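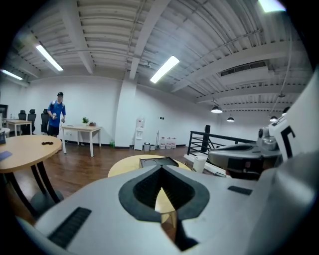
Loft office, man in the blue shirt with a device in each hand, one of the gray grippers up close.

From: Tiziana Benedetti
Date: 17/04/2020
Subject: Re: Equipment plan, hand-held grippers and the arm

I read the plan twice and I still don't see where the second half of the money goes. Comments are mixed in with the original below.

> The Stullura quote covers 6 hand-held grippers with
> cameras, at 822 each. Bendel can match the price but
> wants payment up front. Either way I would like us to
> order all of them now, so that we are not stuck waiting
> when the arm arrives in August.

The price per unit I can live with. The timing I can't. We don't have a signed order for the arm, we have an email from Liem saying August "looks good," and the last two things Liem told us looked good came late. If we buy everything now and the arm slips, the warranty on the grippers runs down while we wait. Please ask Stullura whether they will hold that price on a split order. If they say no, I want it in writing, and I want to know what the price is for two.

On Bendel: no. I am not paying a supplier up front to save nothing.

> Each operator works with a pair, one in each hand, so
> 6 units gives us three people recording at once. At 50
> usable recordings per person per day we would have enough
> for the first task well before the arm is here.

Who came up with 50? I have looked for it in the earlier thread and all I can find is the line in the Jirkow brochure, and they sell the things. My own guess is 32 on a decent day, and fewer once you take out the ones where the tracking is lost or somebody bumps a table. Run the schedule again with 32 and see if the dates still work. They don't on my copy, but I may have an old version of the sheet.

Also, a "usable" recording has to be checked by a person. I see no hours for that anywhere. It can't be the same people who are recording, or you lose them from the count.
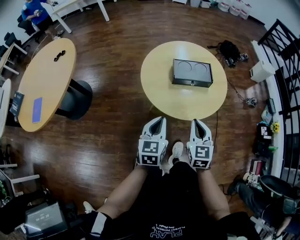

The furniture line bothers me more than it should. You have asked for fixed benches with clamps, and the work is going along at round wooden tables and an office desk. I would leave it that way for the first task. If the arm ends up at a different height, we will have bought benches twice. What I would spend money on is cable runs. There are leads lying across the floor where people have to walk, and a box of covers costs next to nothing compared with a dropped gripper.

> I have put in a second laptop, spare batteries, and a
> small amount for printed markers. Storage is not included
> because we can use what we have.

Laptop, fine. Batteries, fine, but get the part number from Stullura first — the ones on their site don't match the ones in the quote. Markers should be zero. We have a printer.

Storage is the part I would push back on hardest. "What we have" is the shared drive, and it was nearly full before any of this started. Three people recording video from two grippers each will fill it fast. Either put in a real figure or tell me what gets deleted.

> If there are no objections I will send the order at the
> end of the week.

There are objections. What I could sign today is two grippers, the batteries, the laptop, and the cable covers. The other four grippers go in a second order when we have a delivery date for the arm from Liem that has a penalty attached to it. I know that means one operator at a time for a while. It also means we find out how many recordings a person can really do before we pay for the rest.

Could someone who was at the Jirkow demo reply to the list with what they saw? I have heard two different accounts of whether the arm managed the pick from the tray without help, and the whole plan leans on that.

Tiziana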